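4.2 Demonstration at the Bavstead open day

The sorting task was shown to visitors at the Bavstead laboratory on 29 May 2019. The program had been fixed the previous December and was not changed for the event, apart from a lower speed limit on both arms. Visitors entered in groups from the Cusley entrance, and each group stayed for one full round. Over the day 202 people signed the attendance sheet, and 31 of them agreed to fill in the questionnaire discussed in Section 5.

The table carried three containers in a column, green at the far side, then red, then a black tray. Purple stars, brown nuts and beige pebbles were spread on both sides of them. The two upper arms faced each other across the green basket. Placement of the small items was left uneven on purpose, as in the Huttunen protocol, so that neither arm could rely on a regular layout.

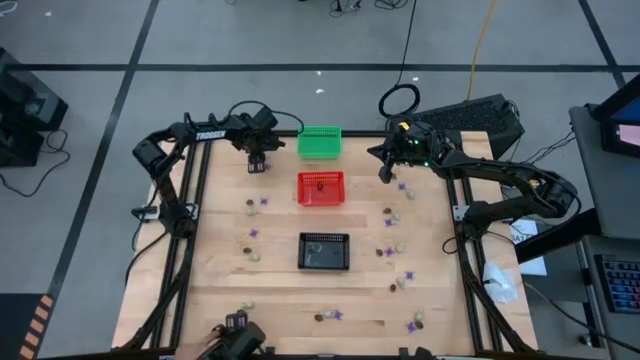 4.3 Second item set

A second set was used on the same wooden surface to test items that catch on one another. Toy spiders with thin, bent legs were chosen for this purpose. A small skull figurine served as the single other item. Its rounded shape gives two flat fingers little to hold, and in earlier trials at Zirkow it accounted for most dropped grasps. Figure 4 gives the view from the wrist camera with the fingers closed and nothing held. The spiders lie in a pile inside the black basket, and the figurine is on the open wood to the left.

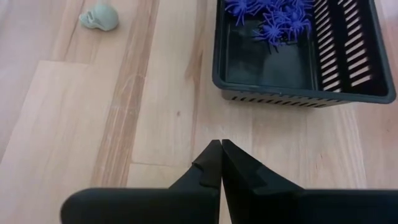
Figure 4. Wrist camera view, second item set: gripper closed, purple spiders in the basket, skull figurine at upper left.

Overlapping legs make it hard to tell one spider from the next in this view. The detector was trained on about 1,000 labeled views of single spiders and tended to merge neighbors into one region. Peadar Scanlon relabeled the piled views by hand after the event, and the scores in Section 5 use his labels throughout.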